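WUNDDEN EARLY LEARNING CENTER
Minutes of the Materials and Rooms Meeting, 17th May

The meeting was called to order in the Krishnan Room. Minutes of the previous meeting were approved as circulated.

1. Storage
The shelving order placed with Zeltel has been received. One unit arrived with a damaged upright and will be exchanged at no charge. The old cabinets are to be cleared before the end of term.

2. Shape and color blocks
The meeting reviewed the request from the younger group for further block sets. The present stock comes to 18 sets, of which three have pieces missing. It was noted that staff continue to store cubes and stars together in deep bins, and that children tip out the whole bin to find one piece. A flat board, with the blocks set out on top, was proposed for each of the two activity tables.

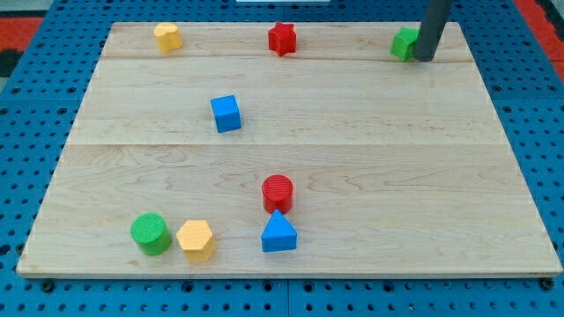

A member replied that the board was welcome but that a plain surface gave younger children no clue where a piece should go back, and asked whether outlines could be painted on it. Another member preferred to leave the surface plain so that the same board could serve for sorting by color and for free building. It was agreed to try one board of each type and to report in December.

Resolved: that up to $70 be released for paint and replacement blocks, to be ordered through Flenuter.

3. Floor mats
Deferred.

4. Other business
The sink in the art room continues to drain slowly. The matter has been reported to the building office.

There being no further business, the meeting was adjourned.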